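Work and Automation, Unit 4: Who does the small jobs?
Notes by Indira Bangera
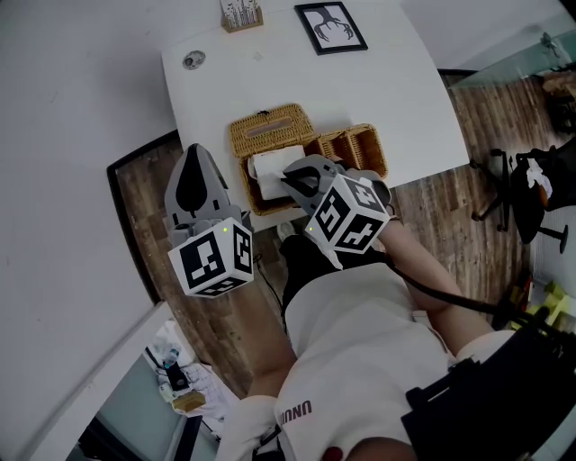
Fig. 4.1. Handheld grippers at a desk, one reaching for a tissue.

Start with what the job is. A person works with a gripper in place of a bare hand and does ordinary things at an ordinary desk. The recordings are meant to teach a robot to do those things later. Vendors call this "capturing skill." I would call it work, and ask who gets paid for it and for how long.

Our case is Jaten, an office services firm with 87 cleaning and support staff. In February it began moving some of them onto recording shifts. The pitch from management was that robots would take the dull tasks and people would move up. Keep that sentence in mind as you read the interviews.

What changed, according to the staff:

Pace. Corina Gisler used to tidy a floor in whatever order made sense to her. On a recording shift she repeats one short task, 50 times before a break. She finds it duller than the cleaning.

Judgment. A good cleaner knows which papers to leave alone. Very little of that gets into a recording of a hand pulling a tissue out of a wicker box.

Pay. The recording shifts paid the same hourly rate. No one was offered a share in anything built from them, and the contract Yamuna Unnithan showed me doesn't mention the question.

Moving up. Of the staff who recorded, none had a new job title when I last asked. Management says it is early. Maybe so – but the shifts were already being cut back.

Be fair to the other side. Several people liked sitting out the heavy lifting, and one with a bad back wanted more shifts. The reading by Emiko Murakami (the Gounder warehouse study) is more hopeful than I am, and her evidence on injuries is good. Her evidence on wages is thin.

For discussion: If a worker's way of doing a task is worth recording, what is it worth? Who at Jaten could have said no?

Bring one page of notes on Murakami, chapter 2 only.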